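Home | Forums | Book Talk | Theology & Doctrine | New Posts | Log In

Soul sleep, the intermediate state, and chapter 4 of Dafis
Reading time: 2 minutes

**lampstand_lou**
Our reading group in Cliltascombe has reached the chapter where Dafis argues that the dead are simply unconscious until the resurrection. He spends 400 words on "today you will be with me in paradise" and moves the comma. Is that really the whole case? I was raised on the idea that Grandma was watching, and I behaved accordingly.

**pewsitter2184**
The comma is older than Dafis, and the Greek manuscripts didn't have one to move. His better argument is from "fallen asleep" in 1 Thessalonians 4. Paul seems happy to leave the dead in bed until the trumpet.

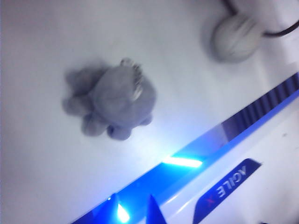 **ottery_deacon**
Paul also says he'd prefer to depart and be with Christ, and it's hard to read that as a preference for a nap. "Sleep" describes how a body looks to the people standing over it. The small gray plush lying flat on a white table up there looks asleep too, and I wouldn't build a doctrine of the soul on it. Philippians 1 has to go somewhere, and Dafis puts it in a footnote.

**pewsitter2184**
Two footnotes — you skipped the long one. If you're unconscious, the next thing you know is the resurrection. Depart, be with Christ, no gap from where you're lying. I find that tidy.

**ottery_deacon**
Too tidy. Moses turns up at the Transfiguration and he's chatting.
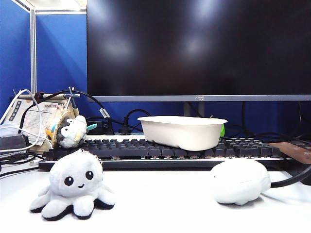 White plush octopus, smiling, next to the keyboard.

**lampstand_lou**
Moses came up last night! One half of the group said it was a vision, the other half said Dafis was a heretic, and then we had pie. What do people here do with the rich man and Lazarus?

**quietquire**
It's a parable about money. Everyone reads it for the floor plan of Hades because that's more comfortable than reading it for the money.

**ottery_deacon**
Agreed on the money. But a story can borrow its furniture from what the hearers believed, and Luke doesn't seem bothered by the furniture.

**pewsitter2184**
By that rule I have to believe in talking trees, per Judges 9. Still, I'll give you Revelation 6. The souls under the altar are awake and complaining, and all Dafis offers is "apocalyptic imagery," twice. 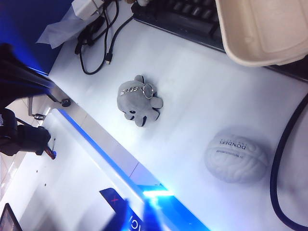
Reading order, for anyone joining in

**quietquire**
Start with Skinder's book on the creeds, then Dafis, then whatever makes you angriest. Skinder holds that the soul is conscious but incomplete without the body, so both camps get to be annoyed with him. Skip the Brerumier edition if you can. The index sends you to the wrong page for "Hades" and to nothing at all for "hope."

**lampstand_lou**
Ordered the Skinder. I still lean toward Grandma being awake, but I'm less sure she's watching.

Related threads
Does Ecclesiastes 9:5 settle anything?
Praying for the dead: who does it and why
Best short commentary on 1 Corinthians 15
What did "paradise" mean in the first century?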